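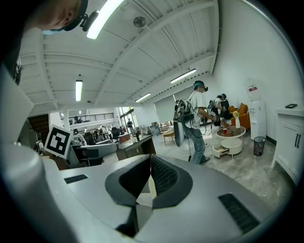
Four fluorescent lights are shining on this white ceiling. Look how the beams seem to squeeze together at the far end!

Look Up! What's On the Ceiling?
by Bakari Mrema

Most of us walk into a big room and look at the people, the floor, or the door to the snack room. I look up. Ceilings are full of clever stuff, and you can learn a lot from one without even getting out of your chair.

What are beams for?

A ceiling has weight above it. There may be a roof, or a whole floor with desks and people and a very heavy copy machine. A beam is a long, strong bar that carries that weight across to the walls or posts.

You can try it out with a sheet of paper. Lay it flat across two stacks of books, like a bridge, and put a coin in the middle. It sags right away. Now fold the paper back and forth like a fan and try again, with the folds running from one stack to the other. It holds! The folds make the paper deeper from top to bottom, and deep shapes are much harder to bend. That's why many beams are deep, and why thin panels are often made with ribs.

Why do the lines seem to meet?

The beams in the picture don't really get closer to each other. Things look smaller when they are far away, and so do the gaps between things. Your eyes see the gaps shrink and shrink until the lines nearly touch. Artists call this perspective. Train tracks do it, and so does a long school hallway.

How does a tube light glow?

This is my favorite part. An old-style light bulb has a thin wire inside that gets so hot it shines. A fluorescent tube (say it like "floor-ESS-ent") works in a very different way.

Inside the glass there is gas and a tiny bit of mercury. When you flip the switch, electricity zips through the gas and bumps into the mercury. The mercury then gives off ultraviolet light - a kind our eyes can't see at all. But the inside of the glass is coated with a special powder, and when the invisible light hits the powder, the powder glows white. So the light you read by is really coming from powder!

Never play with one of these tubes, even an old one. The glass is thin and mercury is poisonous. If one breaks, move away and tell a grown-up.

Try it on Tuesday

Pick a room at school and draw only its ceiling. Put in the lights, the beams or tiles, and any round things you find up there. Some of those might be smoke detectors, and some might be vents that move the air. Then ask a teacher which is which.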